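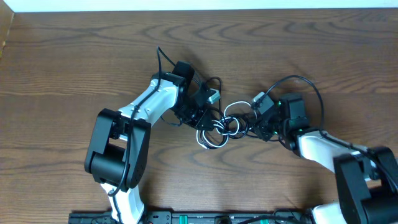
Why does the planner let both arms stop so close to each other? Each arm gets its own plan, and the only thing tying the two together is a distance check that runs once, before anybody moves.

I spent most of today, June 24, 2026, inside that check, with a big mug of tea and the Cadness source open beside me (I do love that code, even when it's being stubborn). The margin was set to 9 millimeters back in March, and I'm fairly sure I was the one who typed it in, so there's no one else to grumble at.

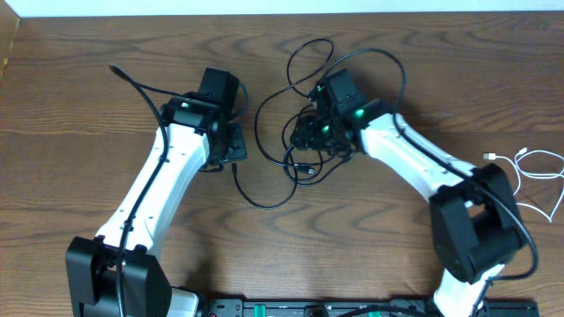

Anyway, I moved the check inside the loop, so it now runs at every waypoint, and replayed all 445 of the saved Brevbridge trajectories. It flagged 36 of them! I sat there grinning at a list of failures like a fool. Tomorrow I want to go through them slowly, starting with the wrist rotations, and then finally write to the Nultuvell folks about their cable model.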